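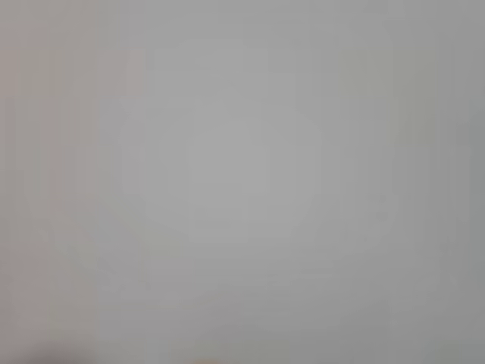

图7-1 灰色调的模糊画面,中部偏亮,左侧略带粉红,右侧较暗。

服务机器人与柔性自动化 第七讲
家务与车间杂务:机器目前能做到哪一步
主讲:Yevdokiia Tymoshchuk
讲义修订日期:2020-02-26

7.0 本讲范围

前六讲讨论了运动学、抓取、力控和视觉标定,所用的算例大多取自固定工位:零件从已知方向来,落到已知位置去。本讲把这些工具放到两类不那么规整的任务上。一类是家务,包括叠衣、收碗、擦桌、整理抽屉;另一类是车间里没有写进工艺卡、但每个班次都有人在做的杂务,包括拆包装、理线、补料、清理切屑、把混放的紧固件分回料盒。

两类任务放在一起讲,原因在于它们失败的方式相近。机械臂的重复定位精度在这里很少构成瓶颈,多数失败发生在“物体在哪里、处于什么状态、做完了没有”这三个判断上。

移动底盘导航和人机语音交互不在本讲范围内,前者见第九讲,后者不讲。扫地机器人只在7.2节作为对照出现一次。

7.1 术语

任务:有明确初始条件和完成条件的一段作业。“收拾厨房”不算任务,“把沥水架上的盘子放进柜子第二层”算。

步骤:任务中可以单独判定成败的最小单元。抓起一只盘子是一个步骤,打开柜门是一个步骤。步骤的划分没有唯一答案,但同一份报告里必须一致。

干预:任务进行中由人施加的任何物理接触或遥控指令,也包括把掉落的物体捡回原处。远程操作员在屏幕上点选抓取点,同样记为干预。有的演示视频不计这一项,阅读时需要留意。

自主完成:从开始到完成判定之间没有干预。

可恢复失败:机器自己发现出错,并能回到某个已知状态继续。抓空后重新抓取属于此类。

不可恢复失败:物体损坏、掉出工作空间,或者机器误认为任务已经完成。最后一种最麻烦,因为日志里它和成功长得一样,只有人工核对或独立传感器才能发现。

节拍:车间用语,指相邻两次完成之间的时间。家务一般不谈节拍,谈总时长和占用人的时长。两者要分开记录,一台机器用一下午叠完一筐衣服,如果中间不需要人看管,对使用者仍可能有价值;如果每隔几分钟就要人来解开一次缠结,价值就是负的。

7.2 为什么“简单”的事难做

先看一个已经做成的例子。扫地机器人之所以能进入家庭,主要得益于任务本身的结构:作用面是平面,漏扫的代价低,碰撞能量小,完成判定可以放宽到“大部分地面走过一遍”,电量不足时中断也没有后果。它几乎不需要识别单个物体。把其中任何一个条件去掉,难度都会明显上升。例如要求它先把地上的袜子捡起来,就同时引入了物体识别、柔性物抓取和放置位置的语义判断。

可以从五个方面衡量一项杂务的难度。

(一)状态空间。刚体的位姿用六个自由度描述。一块毛巾没有这样的有限描述,工程上只能选取少量特征,例如角点、边缘、折痕走向,并接受其余部分未知。电缆介于两者之间,可用中心线近似,但打结之后拓扑关系变了,中心线本身也难以从图像中恢复。

(二)接触。擦桌子要求末端持续贴着表面移动,法向力太小擦不掉污渍,太大会推动桌上的物体或者使抹布卷边。人用手掌感知这一变化几乎不费力,机器需要力矩传感器、合适的柔顺控制参数,以及对摩擦系数的某种估计。摩擦系数又随表面潮湿程度变化。

(三)遮挡。手伸进抽屉、水槽或机箱,摄像头就看不到接触点。腕部摄像头能缓解,但带来新的问题:距离过近时超出景深,图像失去可用的边缘和纹理;光照被手爪自身遮住;曝光跟不上快速移动。在这一段距离内,视觉给出的信息往往只剩下大致的明暗分布,控制器应当能够识别这种情况并降低对视觉的权重。

(四)完成判定。“干净”“整齐”“拧紧”三个词里,只有最后一个有现成的物理量可以测。前两个需要与使用者约定标准。约定不清时,算法的改进无从比较。

(五)变化。工位上的零件一年换一次型号,厨房里的东西每天都在变。训练集里没有的物体,在家庭环境中属于常态。

五个方面并不独立。叠衣在(一)(三)(四)上都难,但接触要求低;理线在(一)(二)(三)上都难,完成判定反而清楚,插头到位即可。

7.3 任务分级

本课程沿用一套四级划分,用于统一讨论口径。它不是行业标准,各级之间也没有严格的边界。

甲级:物体已知,位置已知,完成条件可测。从料盘取螺母放入夹具,属于甲级。工业上早已解决,剩下的是成本和换型时间。

乙级:物体已知,位置未知但可见,完成条件可测。料箱抓取、洗碗机下层盘子的取出属于乙级。刚性、不反光、不透明的物体基本可行,玻璃杯和不锈钢勺仍然会使深度相机出现空洞。

丙级:物体属于已知类别但个体未见过,或者物体可变形,完成条件需要约定。叠毛巾、理线、从购物袋中取出物品属于丙级。实验室里能做,换一个房间后成功率下降,下降多少取决于光照、背景和桌面高度这些看似无关的因素。

丁级:目标本身需要解释。整理一张书桌时,要判断哪张纸可以扔,哪只杯子还在用。丁级的困难主要在决策,给机器换一只更好的手爪不会有帮助。

讨论“机器能不能做家务”时,常见的混乱来自把不同级别的结果并列。一段视频展示的是乙级任务,标题写的却是丁级的目标。读材料时先定级,再看数字。

7.4 实例一:Ilthorpe叠毛巾试验

Ilthorpe是本课程使用的试验间,布置成普通住宅的洗衣角:一张台面、一个敞口筐、一个搁架。试验平台为双臂,平行夹爪,顶部一台深度相机,两腕各一台彩色相机。任务定义如下。

初始条件:若干块同尺寸毛巾随意堆放在筐中。
完成条件:每块毛巾对折两次后放到搁架上,外露边缘错位不超过约定值,叠面朝上。
步骤划分:取出、展开、第一次对折、第二次对折、转移、放置,共六步。

一轮试验共94块次,分在多个时段完成,其中23块次出现至少一次干预。干预的分布比总数更值得看。

取出:14次干预。主要是一次夹起两块。控制程序用夹起后的重量判断单块或多块,但毛巾之间重叠的部分仍搭在筐沿上时,重量读数偏小,判断失效。后来改为提离筐沿之后再测,并加入一次小幅抖动。

展开:11次干预。做法是夹住一点提起,找到最低点,换手夹住最低点,再重复一次。对平展的矩形布料,这一过程会收敛到两个相邻角或对角。问题出在卷曲的布边:图像上的最低点有时是卷边的中段,夹住之后毛巾呈三角形下垂,后续步骤全部基于错误的角点。

上面两项相加大于23,因为同一块毛巾可能在两个步骤上都需要干预。转移和放置两步没有出现干预。对折两步的干预只在展开已经出错时发生,已并入展开一项。

这组数据说明了一个普遍现象:任务名叫“叠”,难点却在“叠”之前。一旦布料平铺且角点已知,对折本身接近甲级。评价这类系统时,如果演示从平铺状态开始,就等于删去了最困难的两步。

关于时间。机器处理单块毛巾所用的时间远长于人,其中大部分消耗在换手后的停顿上。停顿的目的是让布料停止摆动,以便获得可用的图像。缩短停顿会使角点检测误差增大,二者需要折中。加快关节速度对总时长影响很小,速度越高摆动越大,省下的时间又还给了停顿。

关于完成判定。最初由顶部相机判断边缘错位,程序报告的成功数高于人工核对的结果。差异来自毛巾内层的褶皱:从上方看边缘对齐,内部却有一层折反。改进办法是在放置前增加一次侧视,测量叠后厚度的分布。厚度不均匀时判为失败,重新展开。这一改动使自主完成数略有下降,误报则减少。对使用者来说,后一种系统更可用。

7.5 实例二:Durent工位的线束整理

Durent是一条小批量装配线,产品为控制箱。工人在安装端子排之后,需要把一束导线理顺、穿过线槽、扣上槽盖。工序卡上没有单独列出理线,它被计入“安装”一项,所以长期没有单独的工时数据。类似情况在车间很常见,讨论自动化之前往往要先花时间把隐藏的工序找出来。

现场的观察记录归纳为以下几点。

第一,工人理线时两只手的分工不对称。一只手固定根部,另一只手沿线滑动。滑动这一动作同时完成三件事:消除交叉、感知卡滞、估计剩余长度。用夹爪模仿时,夹持力必须处在一个较窄的区间,既不让导线脱出,又能让它滑过。导线外皮的摩擦差异足以使这一区间移动。

第二,工人几乎不看手中的线,目光停在下一个插入位置。视觉用于规划,触觉用于执行。多数研究平台的做法恰好相反,用视觉闭环控制执行,用预先写好的程序规划。

第三,出错后的处理占用了相当多的动作。线头掉进箱内时,工人会倾斜箱体或用手指探找。机器没有对应的动作,只能停机等待。

试点方案没有追求整道工序自动化。导线先由人工放入一个带梳齿的导向件,机械臂负责把导向件连同导线一起移到线槽上方,压入,再抽出导向件。丙级任务通过夹具变成了接近乙级的任务。代价是增加了人工放线的动作,以及每种箱型需要一套导向件。

方案是否合算,取决于批量。导向件的制作和切换时间摊到每件产品上,批量小时超过省下的理线时间。Durent最后只在产量最大的两种箱型上保留了这一工位,其余仍由人工完成。从技术角度看这是一个局部成功,从车间角度看它解决的是那两种箱型长时间重复作业造成的手部疲劳,节拍没有明显变化。

需要注意,夹具在家庭里几乎行不通。没有人愿意为了让机器放盘子而先把盘子插进导向架。家务自动化因此失去了车间最有效的一种手段,即修改环境。洗碗机是少见的例外:使用者接受了把餐具按规定方向摆放这件事,机器内部的任务随之变成甲级。洗衣机同理。这两种设备的结构里都没有手。

7.6 感知失效时的处理

7.2节提到近距离视觉退化,本节给出工程上的处理顺序。

首先是检测。控制器需要知道当前图像能不能用。常用指标有拉普拉斯响应的方差、局部对比度和特征点数目。单一指标都有盲区:白墙的对比度本来就低,并不代表镜头失焦;噪声较大的模糊图像,拉普拉斯方差可能偏高。建议至少组合两个指标,并与该位姿下的预期值比较。预期值可以从以往正常作业中统计得到。

其次是降级。判定图像不可用之后,不应继续输出物体位姿,也不应沿用上一帧的位姿而不增大不确定度。分类网络对无纹理的输入仍会给出某个类别,并且置信度未必低,下游模块若不加检查就会据此行动。规定的做法是把视觉观测的协方差放大到上限,由关节编码器和力传感器维持状态估计。

再次是恢复。按代价从低到高排列:原地等待若干帧,排除运动模糊和曝光瞬变;沿接近方向后退一小段,使目标回到景深之内;改变腕部姿态;切换到固定相机;停机并请求干预。后退时若夹爪内已有物体,须先确认夹持状态,且路径应沿原路返回。

最后是记录。不可用的图像不要从日志中删除。学生作业里常见的做法是先剔除模糊帧再统计成功率,结果等于只在看得清的时候考核机器。数据集也有同样的问题,经过挑选的训练图像里没有退化样本,部署后的第一次失焦就落在分布之外。标注时对这类图像应如实写明无法辨认,不要根据前后帧去猜测物体名称。

触觉和力觉在这一段距离内的作用相应增大。Luik小组的指尖传感方案供参考:在平行夹爪内侧贴一层带标记点的弹性膜,由内置相机观察标记点位移,推算切向力和初始滑移。其优点是分辨率高,缺点是膜面磨损后需要重新标定,且遇水、遇油之后性能下降。厨房和机加工车间恰好是有水和有油的地方。

7.7 读材料时的核对项

拿到一份关于家务或杂务机器人的报告,建议按以下顺序核对。

初始状态由谁布置。如果每次试验前由研究人员把物体摆回原位,应查明摆放是否随机,随机的范围有多大。

视频是否连续,播放速度是多少。经过加速的片段一般会在角落标注倍数,没有标注时可以参照画面里的人或下落的物体来估计。

干预如何定义。远程操作是否计入。若系统全程由人遥控,它能证明机械结构胜任该动作,不能证明机器会做该任务。两种证据都有用,但回答的问题不同。

分母是什么。按步骤统计的成功率总是高于按任务统计的成功率。设各步骤相互独立,任务成功率等于各步骤成功率之积,步骤越多下降越快。实际步骤之间并不独立,前一步的轻微偏差会累积到后一步,乘积往往偏于乐观。

环境换过没有。在同一间屋子里换物体,与换一间屋子,是两种泛化。后者更接近产品的要求。

维护工作算在谁头上。擦镜头、换夹爪垫、重启程序、给抹布换水,这些动作通常不出现在论文里。若一台擦桌机器人每次作业后都需要人清洗它的抹布,总的人工时长要把这一项加进去。

Eloser的产品说明可作练习材料。这份说明把“可识别的物品种类”列在最前面,而没有给出抓取成功率,也没有定义干预。识别与操作是两项能力,知道桌上有一只杯子,与能够把半满的杯子移到水槽而不洒出,中间隔着本课程的大部分内容。

7.8 现阶段的判断

以下判断以本讲写作时的情况为准,下一版讲义会重新核对。

甲级杂务在车间可行,是否采用由成本决定。家庭中的甲级任务多数已由专用电器承担。

乙级任务在车间可行,但透明件、高反光件和相互嵌套的零件仍需人工兜底。家庭中技术上接近可行,主要障碍是安全、价格和安装空间。一台臂展足以够到橱柜上层的机械臂,在普通厨房里会挡住人的通道。

丙级任务在实验室可行,在车间依靠夹具可以局部采用,在家庭中还不能交付无人看管的产品。毛巾试验里将近四分之一的块次需要人出手,这对研究是可以接受的数据,对使用者则意味着不能离开房间。

丁级任务没有可以引用的系统性结果。个别演示依赖预先写定的规则,例如“地面上的一切物品放入同一个箱子”,这样做等于把目标改写为乙级。

有两种推断要避免。一种是由难推易:机器能下棋,所以应当能叠衣。两者所需的能力没有包含关系。另一种是由动作推任务:机器能打开柜门、能拿盘子、能放盘子,所以能收拾厨房。缺少的是步骤之间的状态确认和出错后的恢复,这部分代码量通常超过正常流程。

7.9 实验安排

地点为Ilthorpe试验间,每组三至四人。内容沿用7.4节的任务,但只做取出和展开两步。

到场前完成步骤划分表,写明每一步的成功判据和判定所用的传感器。判据不能写“看起来展开了”,须给出可测的量。

开机后先做腕部相机的清晰度基线:夹爪从远到近缓慢移向台面,连续记录图像和两个清晰度指标,画出指标随距离变化的曲线,在曲线上标出不再使用视觉位姿的距离。该距离写入配置文件后再开始正式试验。

每次干预当场登记,写明步骤、原因和人所做的动作。原因不明时写“不明”,不要事后补填。

毛巾由另一组同学投放入筐,本组成员不得整理。试验过程中手不得伸入双臂之间的区域,需要取物时先按下急停,待两臂指示灯变色后再进入。

报告提交原始日志、登记表和曲线图,图像按采集顺序全部保留。统计表中同时给出按步骤和按块次两种口径,并列出程序报告成功而人工核对为失败的块次。

第八讲之前请复习阻抗控制一节,尤其是刚度矩阵在工具坐标系与基坐标系之间的变换,擦拭任务的推导会直接使用其结果。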